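Projects > Touring > Progress reports

Overview | Reports | Budget | Contacts

Progress report to Pramura, February

Routing for the Trình album tour is confirmed at 16 dates, opening in Graltatville. Contracts are signed for all but 3 venues. Average capacity is around 190 seats; the largest room holds 200.

Stage plots and input lists went to the venues. The Skuladix playback session has been cut to the final set order. Two songs still need a click track.

Merchandise orders are on hold until the remaining contracts are returned. Spending is within the approved budget.

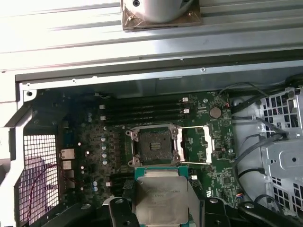
Open workstation chassis with motherboard and memory slots.

Next report: after the first leg.

Contact | Copyright Graltatville Touring Office | Back to top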